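3.2 Datenerhebung

Für den Datensatz Dokance wurden 717 Demonstrationen mit zwei handgeführten Greifern aufgenommen.
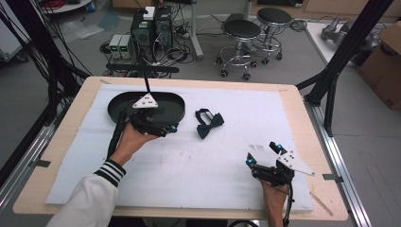
Die Aufgaben in Dokance betreffen kleine, verformbare Objekte. Jede Aufgabe hat 16 Startlagen. In Abb. 3 liegt die Fliege neben dem schwarzen Tablett auf der weißen Unterlage. Die Sicht eines Greifers wird getrennt gespeichert.

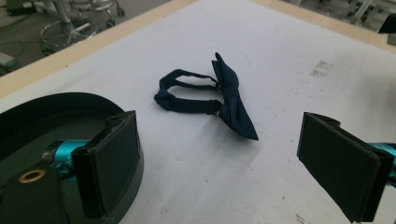 Abb. 3: Kopfsicht (oben) und Greifersicht (unten).

Wie werden die Ansichten synchronisiert? Wir verwenden die Zeitstempel von Clikine und interpolieren auf 20 Hz.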